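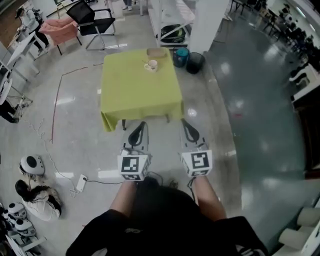

Welora tea and coffee tasting notes -- README

Last touched in October. Still a work in progress, sorry about the column names.

What it is

909 tasting notes typed up from paper cards. One row per cup. Teas and coffees in the same file, use the "kind" column to split them. Most cards come from the Liloneck tasting evenings, the rest from the Jarenine swap group, which kept its own cards and its own ideas about spelling.

Files

notes.csv -- the main table
places.csv -- short codes for where the cup was tasted
words.txt -- flavor words as written on the cards, one per line, lower case
old/ -- first pass at typing, kept for checking. Don't use it.

Columns in notes.csv

id -- running number, no meaning
kind -- tea or coffee
name -- what the packet said. Blank if the card was blank
grams -- dry weight
water_ml -- water poured, not what ended up in the cup
temp_f -- kettle temperature, Fahrenheit. Jarenine cards were in Celsius, converted and rounded to whole degrees
minutes -- steep or brew time, decimals ok
milk -- y / n / blank. Blank means the card didn't say, don't read it as no
score -- 1 to 10, halves allowed
words -- flavor words, split by semicolons
place -- code, see places.csv

Known problems

- 27 rows have no score. Left in, the words are still useful.
- 2 cards were too stained to read past the name. Also left in.
- Scores from Jarenine run high. They hardly ever went under a 6. Don't compare the groups straight across, center them first or somthing.
- "Malty" and "malt" are both in words.txt. Same with "smoky" / "smokey". Haven't merged them.
- Grams on the early Liloneck cards were guessed with a teaspoon. Anything that says exactly 2 or 4 is probably a spoon.
- Semicolons sometimes have a space after, sometimes not. Strip before counting.
- Yang blend shows up under three names, "Yang", "Yang no. 1" and "the Yang one". Pretty sure they are all the same tin. Not changed.

What it's ok for

Practice with messy text, word counts, simple charts, picking your next tea. Not ok for saying one tea is better than another -- too few cups of each and people could see the packet.

Privacy

Taster names were on the cards, not typed in. A few remarks mentioned family so the whole remarks column got dropped.

Loading

Plain CSV, UTF-8, comma separated, header in first row. Some spreadsheet programs turn the half scores into dates. Import that column as text if it happens to you.

To do

merge the spellings
recheck temps over 212, has to be typos
add the second box of cards from Liloneck
pick a licence -- for now use it freely, just say it came from Welora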